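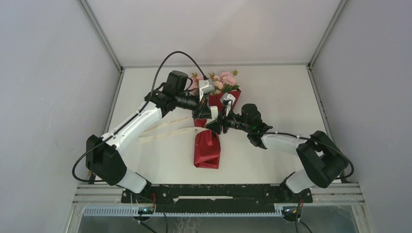 OK so I went to the unveiling of the Benedita Vilela plaque in Idlow this morning and I have thoughts. Thread, sorry, it's a long one.

If you didn't grow up here: Benedita coached the swim team at the Sequeira Street pool for most of her life. She died in January. She was the reason half this town can swim at all, me included (badly).

They set out 60 chairs on the sidewalk in front of the pool and ran out before I'd even parked. People were standing all the way back to the bakery. A guy I've never met lifted his kid onto a mailbox so she could see.

Lụa Trình opened it. She swam for Benedita in the eighties and then taught next to her, and she read the poem that used to be taped up in the locker room. You know the one. It got wet and replaced so many times that the last line was different depending on what year you swam. She read all 3 versions!! Big laugh, then a lot of sniffling.

Then the high school choir did two songs. The second one was the one from her car. If you ever got a ride home from a meet in that station wagon you know it, because the tape was stuck in the player and that was the only side that worked.

Lachlan Pearce spoke for the family. He's her nephew and drove in from Skalbridge, 110 miles, with her old stopwatch in his shirt pocket. He held it up and every former swimmer around me flinched. Me too. Instant stomach drop.

He kept it short. He said she hated speeches and would have had us all doing laps by now.

The plaque itself is nice! Bronze, by the front doors, low enough that a little kid can read it. Her name, her years at the pool, and then "Again, please." Which is what she said after every single length, no matter how good it was.

Small gripe: the sound system. Whoever set up the speakers pointed them at the street, so the buses got a great show and the back rows got mumbling. Ibrahim Jibrin from the radio station ended up walking his own mic over for the last part. Thank you Ibrahim.

Also a few of you asked about the cemetery. She's at the old one on the Zondholm road, up the hill past the second gate. I drove out afterward and there were plenty of other cars, so park at the bottom and walk. The path is steep and the gravel is loose, wear real shoes.

People have been leaving swim goggles. Lots and lots of goggles, hung on the fence. Somebody left a kickboard with a whole relay team's signatures on it. I stood there reading names for way too long and found my cousin's.

Tane Stubbs was up there too - he was her very first team captain, he's 56 now and still swims every morning before work. We talked about the year the heater broke and she made us practice in wool hats. He says he still has his. I believe him.

He's collecting stories and old photos for a binder that's going to sit at the pool's front desk. If you have anything, even a blurry one, drop it off there or message me and I'll get it to him. Names on the back please, we all looked the same in swim caps.

The lap lanes are open late tonight and free for anybody who swam for her. I dug out my suit and I'm going, and I fully expect to need a rest after two lengths.

Edit since people are asking: yes, the choir was recorded, Ibrahim has it, and he says it'll be on the morning show. I'll post the time here when he tells me.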